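Home | Projects | Student Reports | Archive

Does a Paperless Office Use Less Paper? A Look at One Small Campus Department
Project report by Pei-shan Yen
Adviser: Ming-te Tseng
Sat 25 August

Why I picked this

Every office I have ever walked into says it is going paperless. My dentist says it. The bank says it, on a printed flyer. When the Tsang building office at Brundidton announced last year that it had "moved off paper," I wanted to know what that meant in sheets. The announcement gave no numbers. It did give a logo with a leaf in it.

My question was plain: did the office use less paper in the month after the switch than in the same kind of month before it? I also wanted to know where the paper went, if it was still being used, and who was asking for it.

What the office changed

The office bought a forms program called Gumesent. Room requests, key requests and travel claims were supposed to go through it from start to finish. The old paper forms were taken off the rack by the door. The two printers stayed where they were, which should have been a hint.

Staff got one training session. I was given the slides from it and they are mostly screenshots. One slide promises that Gumesent "ends the paper chase." I could not find any source for the claim and the trainer's notes don't offer one.

How I counted

Both printers keep a page log. I asked for the log for the last full month before the switch and for one full month after it. I threw out test pages and anything marked as a failed job. I did not count paper that came in by mail, and I did not count the copier down the hall, because it belongs to another department and they did not answer my emails.

Month before Gumesent: 720 sheets
Month after Gumesent: 758 sheets

So the paperless month used more paper. I want to be careful here. One month against one month is a weak test, and a gap of 38 sheets could be nothing. A single long report printed twice would cover it. What I can say is that the logs show no drop, and the announcement said there had been one.

I then sat in the office for two afternoons, with permission, and wrote down what people printed and what they did with it. Most of it was Gumesent forms. A person would fill one out on screen, print it, get it signed with a pen, scan it, upload the scan and put the printed copy in a folder. Travel claims were the worst for this. The receipts came as paper and had to be kept as paper, so the form got printed to go with the receipts and the whole bundle was fastened at the corner and filed the way it always had been.
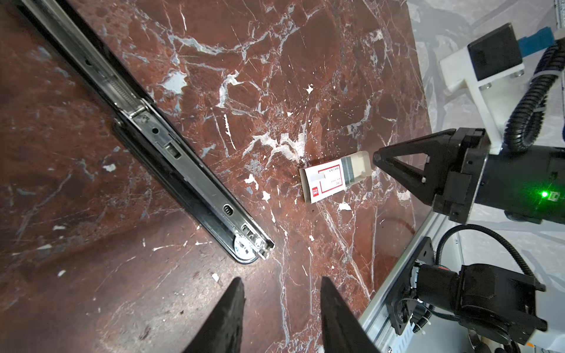
I asked why the form was printed if it already existed in the system. The answers did not agree. One person said the auditors wanted it. Another said the auditors had never asked, but the finance desk did. The finance desk told me they accept digital copies and have for years. I believe all three of them meant what they said. It looks to me like a rule that lives in people's heads and isn't written down anywhere I could find.

What the vendor material says

Gumesent's brochure says customers cut paper use by "up to" a large share. I left the figure out of this report on purpose. "Up to" covers zero, and it covers Tsang. The brochure also compares Gumesent with a rival called Prorkmont, using a chart with no scale on one side. My adviser suggested I write to both companies and ask for the data behind their claims. I did. Prorkmont sent me a link to a sign-up page. Gumesent has not replied.

Problems with my own work

The page log counts sheets, so a double-sided page counts once. If people switched to single-sided printing after the change, that alone would push the number up. I asked, and got shrugs.

The people I watched knew I was watching. One of them read a document on screen very slowly while looking over at me — I doubt she does that every day.

I also don't know how many forms were handled in each month. If the office was busier in the second month, then 758 sheets might really be a small improvement per form. Gumesent can produce that count for its own month, but the old paper forms were never numbered, so there is nothing to compare it with. This is the biggest hole in the project and I should have seen it before I started.

What I would do next

Get a full year of logs from each side. Get the copier. Ask the finance desk to put in writing that a digital travel claim is fine, post it next to the printer, and count again after a month. I suspect one sheet of paper taped to the wall would save more than the software has, but I have been wrong about this office before and I would want to see the log.

Shares: 2 | Comments: 2

More student reports
- Who Reads the Hallway Bulletin Boards?
- Bus Stop Wait Times, Posted and Real
- Do Reusable Cups Come Back?
- Lost Keys at the Tsang Building: A Short Survey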